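Jestora wooden cubes – frequently asked questions

What do I get when I order a set?
You get plain wooden cubes, without paint and without varnish, packed in a cardboard box. The small set comes in 2 sizes and is meant for a table at home. The large set has 100 cubes and is normally taken by schools and play groups. We also sell single cubes, if you lost one or if you want to try how they feel in the hand.

Are all cubes exactly the same?
Inside one size, nearly. Wood is moving a little with the weather, so you may find a difference that you can feel with the finger but not see. For building towers it makes no problem. If one cube is rocking on a flat table, write to us and we send another.

Why do you leave them unpainted?
Many customers like to paint them themselves, and paint makes the sides more slippery. With bare wood the cubes hold better on each other. If you want colour, water paint in a thin layer is good. Let it dry the whole night before you stack.

On which surface should I build?
A table with a cloth is quieter, and the cubes do not jump so far when they fall. The cloth must be flat, without folds. For very high towers please take the cloth away and use the bare table. Carpet is the most difficult, even for adults.

Can I use the box as a part of the building?
Of course, many people do it. Close it well, put it standing, and place the cubes on the top. A full box is more steady than an empty one, so leave some cubes inside if you do not need all of them.

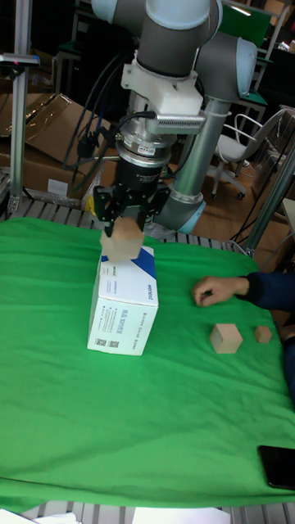
Which cube should go at the bottom of a tower?
Take the larger one. Put it down with the grain lying flat, press it lightly, and then place the smaller cube in the middle of it. After this you can go on with small ones only.

From what age are they suitable?
We recommend the cubes from three years. The smaller size should stay with older children if there is a baby in the house who puts everything in the mouth. Please look at the paper inside the box, where the sizes are written.

How do I clean them?
Wipe them with a damp cloth and dry them directly. Do not put them in the dishwasher or leave them in water, they will swell and the corners become rough. If a corner is already rough, a fine sandpaper is enough – two or three soft strokes.

Is there a difference between Jestora and Marno?
Marno is our older series, with rounded edges. Jestora has straight edges and stacks higher. You can mix them, but the Marno cubes are slightly lower, so a wall made from both will not be even.

Where can I buy them?
In our web shop, or in the Tsakiris and Clomell shops. We have now more than 42 shops which take our cubes, the list is on the contact page. In June we close the workshop for two weeks and orders go out after that.

My box arrived damaged. What should I do?
Keep it, please, and send a photo of the box and the cubes to Danai Lazaridis at our customer desk, with your order number. If only the box is pressed, we can send a new box alone. For the large set the article number of the empty box is 749.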